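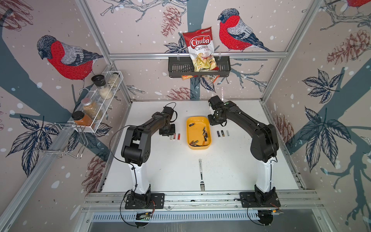 So is the Sketodeck movie a musical or what?

It's a full-on musical, with 14 original songs, and the trailer hides that from you completely.

OK, thread time, because I saw it last night at the Podari and I've been talking at my roommate ever since and she has asked me to type instead.

Quick setup for anyone who missed it. Sketodeck is the one about the roller rink in a dying mall, and the skaters who find out the place is getting sold to a storage company. It started as a stage show, then it was a radio thing for a bit, and now it's a movie. Velteck put it out. Small release. My town got it on one screen, at 9:40 at night.

I'm going to keep this mostly spoiler free. I'll yell before I get to the ending.

First thing, the trailer. Two minutes and not one person opens their mouth to sing. There's a shot of the lead breathing in, and then it cuts away! I've watched it five times now and that cut makes me madder every time. She is breathing in because she is ABOUT TO SING.

The couple behind me had no clue. First song starts maybe four minutes in and I hear "oh no" in a very tired voice. They stayed though. By the snack bar number he was tapping his foot on the back of my chair, which I'd normally hate, but I let it go.

I get why studios do this. They think people won't buy a ticket if they know there's singing. But the people who love musicals are right here with our wallets out, and we're finding out from a stranger's thread on the internet.

Anyway, the songs. I'd say nine of them are great, three are fine, and two I would cut with scissors. That's a really good rate. I own cast albums where I skip half.

Best one is "Rental Size Seven." It's the guy behind the skate counter, singing about every person who ever handed him their shoes. It starts as a joke song, list of smelly sneakers, ha ha. Then he gets to a pair of kid's shoes that never got picked up and the whole theater went quiet. I was a mess. I had popcorn in my hand and I just sat there holding it.
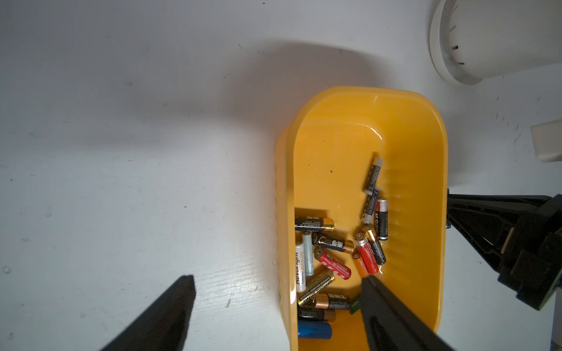
And he sings it live, or it sounds that way. You can hear the wheels on the floor behind him and he runs out of air on the last line. I'll take that over a perfect studio vocal any day of the week. So many movie musicals sound like the singing is happening in a different building.

The big group number is "All Skate" and it's the one where they clearly spent the money. The whole rink, lights down, everybody going the same direction, and the camera goes with them. There's a long stretch with no cut. I was looking for the cut! I couldn't find it. Somebody who knows this stuff, please tell me if there's a hidden one when they go past the DJ booth, I have my suspicions.

Choreography note. You can see their feet. Thank you. Thank you to whoever decided that. If you hire people who can skate backward and jump, let me look at their legs.

Someone already asked in my messages, so yes, it's based on the stage version, and yes, I saw the stage version. It was in the back half of the Tiongson, when they still did shows there, and it ran in July with no air conditioning. 35 seats. I was close enough to get hit by a glove.

The stage show was scrappier and I think a bit meaner. The owner of the rink was a real jerk in it. In the movie he gets a sad song on the roof and I'm supposed to feel for him. I sort of did? But I also resent it a little. Let him be a jerk.

That roof song is one of the two I'd cut, by the way. It's called "Good Bones" and it's four and a half minutes of a man looking at an air vent.

The other one is the love duet. I know, I know. I like both of them separately! She's terrific, he's terrific, and together they're like two people waiting on the same bus. The tune isn't bad either. I think it's in the wrong spot, right after "All Skate," when everyone needs a minute to breathe and go pee.

Bathroom tip, then. Go during the duet.

Let me say something about the lead, because she's new and I think this is going to be a big deal for her. She has this odd, flat way of talking that I wasn't sure about for the first ten minutes. Then she sings and it's the same voice, just opened up, and it all makes sense. She never does the thing where the speaking voice belongs to one person and the singing voice belongs to a cruise ship.

She's funny too. There's a bit with a broken vending machine I won't spoil. Half of it is just her face.

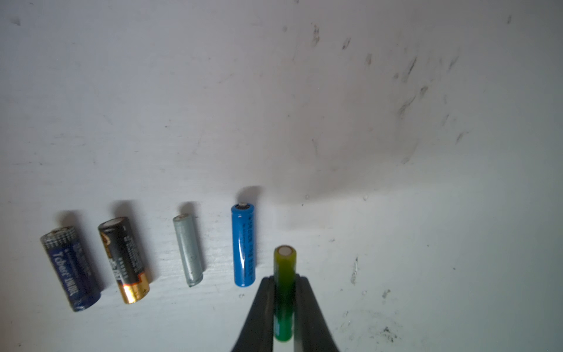 The sound mix is where I have a real complaint. In the group songs the band is so loud that the words turn to soup. I know the words to "Last Lap" from the stage show and I still lost most of the second verse. Could have been the theater. The Podari has one good speaker and it's on the left. If you see it somewhere nicer, let me know if it's any better.

Also the middle drags. There's a whole plot with a petition, and they need 417 signatures, and we get updates on it over and over. Somebody runs in, we have 200! Somebody runs in, we have 300! I don't care about the petition. I care about the skate counter guy.

OK, ending talk. SPOILERS in the next two posts. Skip down if you want to go in clean.

Spoiler one. They don't save the rink. In the stage show you never find out, the lights just go off mid-song. In the movie you see the storage units. I gasped. It's a brave choice for something this bright and silly, and I think it's right, even if I missed the blackout.

Spoiler two. The last song is sung by people in different places, one in a car, one on a lunch break, one in a kitchen, all doing pieces of "All Skate" slowed way down. And then the counter guy has the kid's shoes on a shelf at home. I'm crying again typing this. Dumb little shoes.

End of spoilers, you can come back now.

Runtime is an hour and 58 minutes. You feel it in the petition part and nowhere else.

Is it OK for kids? Mine would be fine (I don't have any, I'm guessing based on my nephew). Some swearing, one song about a divorce that'll go over their heads. The snack bar number will get stuck in their heads and then in yours. Sorry in advance.

The soundtrack is out already and it has the full "Rental Size Seven" with an extra verse. Last I looked it had 2,917 plays, which is criminal. I'm probably a good chunk of those. Please go fix that number, and start with that track and then "All Skate" and then the divorce one.

Skip the pop version over the credits, though. They took out the wheels! Why would you take out the wheels.

Where I land: it's not perfect, it's lumpy in the middle, and I'm going again. My roommate is coming with me this time, mostly so I'll stop humming at her. She hates musicals – or she says so, but she knows every word of the cartoon ones.

If you saw the stage version at the Tiongson I'd love to hear from you. I have a question about the glove. Was it always supposed to fly off, or did that just happen at my show? I've wondered for years, and the movie skips that part.

Oh, and someone replied asking if there's anything after the credits. There's a few seconds of skate noise and a light switch. Stay for it if you liked the rest. If you were the "oh no" guy, you can head to the car.

Adding one more because I forgot the costumes. The jackets! Satin, names on the back, every one a slightly different bad color. I want the mustard one so much. If Velteck sells those I'm in trouble.

OK I looked. They don't sell the jackets. They sell a mug.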